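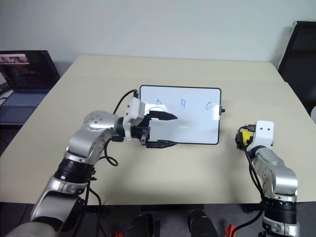
Home Office > Cleaning and Care

How to Clean a Small Whiteboard (And Keep It That Way for a Week)

By Helge Eide
11 Feb 2019

A small whiteboard is bought for big plans and then used for the alphabet, a phone number and the word MILK. Mine has had MILK on it since November. If yours has reached the stage where the old writing shows through the new, set aside an evening. You won't need all of it.

What you need

Two soft cloths, one of which you don't mind turning blue
A dry-erase marker that still works
Rubbing alcohol, the ordinary drugstore kind
A little dish soap and warm water
A table with nothing on it that you love

Step 1. Lay it flat

Take the board down and put it on a table. People clean whiteboards on the wall, and then they clean the wall. Flat is easier on the wrists, and you can lean on it a bit. If yours has a knob or a clip sticking out at the side, let that part hang over plain tabletop and don't press down on it.

Turn the board until the light slides across it. Glossy boards throw a glare that hides exactly the patch you missed, so you'll be turning it again later.

Step 2. Wipe it dry first

Use a dry cloth, top to bottom, in straight strokes. Circles feel more thorough and mostly move the ink into the corners. Rounded corners are kinder in this respect. Fresh marker should come off now, and with luck you can skip to step 5 and have a sandwich.

Step 3. Write over what's left

Old faint strokes are often the stubborn ones. Trace over each with the fresh marker, wait a few seconds, and wipe. The solvent in the new ink loosens the old. You will feel foolish carefully copying out a letter A you are trying to get rid of. Keep going.

Step 4. Alcohol for the survivors

Dampen the second cloth (don't soak it) and go over anything still visible. Open a window and keep it away from the stove. Check a corner first if you have no idea what the surface is made of. Cheap boards can go dull, and a dull board holds on to ink like a grudge.

Skip the scouring pad. Pouran Asadi at the Treltitz library took one to a board she'd had for nine years, and it now displays every notice ever written on it, in layers.

Step 5. Soap, rinse, dry

One pass with a drop of soap in warm water, one with plain water, then dry it completely. Run the cloth along the border, where gray crumbs of ink collect. Don't let water sit at the edges, especially if the backing is cardboard.

Testing it

Write A, B and C spaced across the top half, one near each side and one in the middle. Give them a minute and wipe. If one letter hangs on, that part needs another round of step 4. If your strokes come out thin and pale on a clean board, blame the marker. Store it lying down, cap on, and it may recover overnight.

How often

Dry wipe daily, if you're that sort of person. The full wash once a month is plenty for a board at home. I do mine when I can no longer read MILK.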